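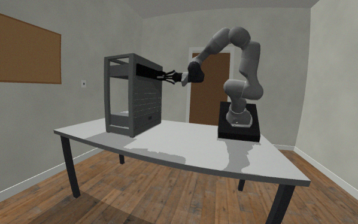
Zavholm library to close for heating work

2020-10-29

Zavholm's main library shuts its doors Monday and stays shut until February while the old boiler comes out and a new one goes in. Town council signed off last night. Vote was 7 to 2.

Kadlec, the contractor, won the job in the summer but parts came late. Work was meant to start before the cold. It didn't.

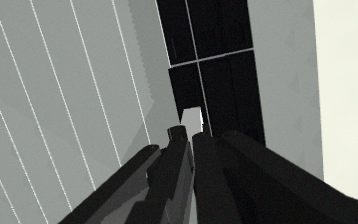 Loans are extended for everyone, no fines till the doors reopen. Holds can be picked up at the Lulville branch, which gets two extra evenings a week – hours to be posted by the weekend. The book drop on the Zavholm side stays open.

Not everything is moving. Of the collection, 4000 titles go to Lulville, mostly kids books and large print. The rest stays on the shelves under plastic. Local history room is closed compltely, no requests.
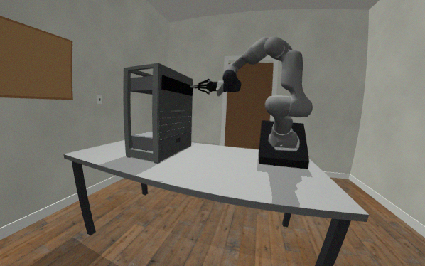
Robot arm and rack on a white table.

Parking at Lulville is tight, 60 spaces shared with the clinic. Council asked the bus company to add a stop on the Zenevico line. No answer yet.

Story hour goes online. Tax help and the Tuesday chess club have no home so far, and the high school has been asked about a room.

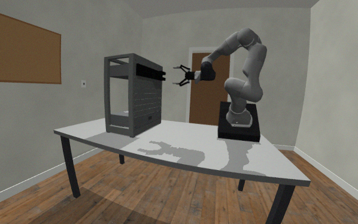

Nahuel Iturra told the meeting the closure was too long and that older readers in Zavholm would not make the trip to Lulville in winter. He asked for a bookmobile. Eduard Štěpánek wanted the cost in writing before anyone promised one – it goes on the agenda for the next meeting, wich is open to the public.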